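Über uns

Wuvis ist eine Werkstatt für Wandfarben und Bodenpflege in Grustholm. Wir stellen Kalk-, Lehm- und Silikatfarben her, dazu Öle und Wachse für Holzböden, und beraten Privatkunden, Malerbetriebe und Architekturbüros bei der Auswahl.

Wie es anfing

Gegründet wurde die Firma von Miklós Dudás, gelernter Maler und Lackierer, in einer ehemaligen Molkerei. Angefangen hat er mit drei Kalkfarben, die er für die Sanierung eines Pfarrhauses angemischt hatte und nach denen die Nachbarn fragten. Später kam Isla Ngata dazu. Sie hat Chemie studiert und vorher in einem Labor für Bindemittel gearbeitet. Seitdem führen beide den Betrieb gemeinsam: Dudás verantwortet Produktion und Einkauf, Ngata Rezepturen und Beratung.

Heute arbeiten 18 Menschen bei uns. Unsere Farbkarte umfasst 250 Töne, die wir alle selbst anmischen. Wer einen Ton von einer alten Tapete oder einem Stück Putz nachgestellt haben möchte, schickt uns eine Probe, die mindestens so groß wie eine Streichholzschachtel sein sollte.

Was wir herstellen

Die Linie Holroyd umfasst unsere Wandfarben für Innenräume. Sie sind matt, diffusionsoffen und kommen ohne Lösemittel aus. Unter dem Namen Ullico führen wir die Bodenöle, farblos und pigmentiert. Beide Linien sind aufeinander abgestimmt, denn ein rötlicher Boden verändert die Wirkung eines Grüntons an der Wand stärker, als viele Kunden erwarten. Deshalb legen wir Wand und Boden in der Beratung immer zusammen fest.

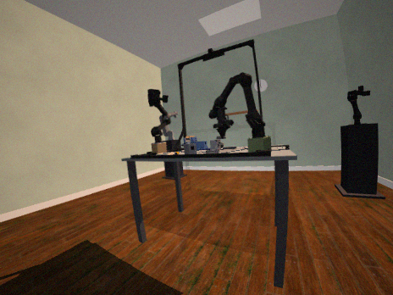
Gerenderter Raum mit Wänden in Salbeigrün und hellem Cremegelb, Boden in rötlichem Braun.

Eine Farbberatung dauert in der Regel einen Vormittag. Wir kommen ins Haus, sehen uns das Licht an und streichen Musterflächen direkt auf die Wand — die kleinen Felder auf der Farbkarte reichen für eine Entscheidung selten aus. Bei Neubauten arbeiten wir nach Plan und mit Handmustern auf Karton. Die Kosten der Beratung werden beim Kauf verrechnet.

Rohstoffe und Gebinde

Kreide, Kalk und Leinöl kaufen wir bei festen Lieferanten. Alle Inhaltsstoffe stehen vollständig auf dem Etikett, auch Konservierungsmittel, wenn welche enthalten sind. Leere Eimer nehmen wir zurück, sofern sie ausgekratzt und trocken sind.

Besuch und Abholung

Der Laden befindet sich im Erdgeschoss der alten Molkerei, die Produktion dahinter. Führungen bieten wir nach Anmeldung für Gruppen und Berufsschulklassen an. Bestellungen können an der Rampe im Hof abgeholt werden — bitte die Auftragsnummer mitbringen.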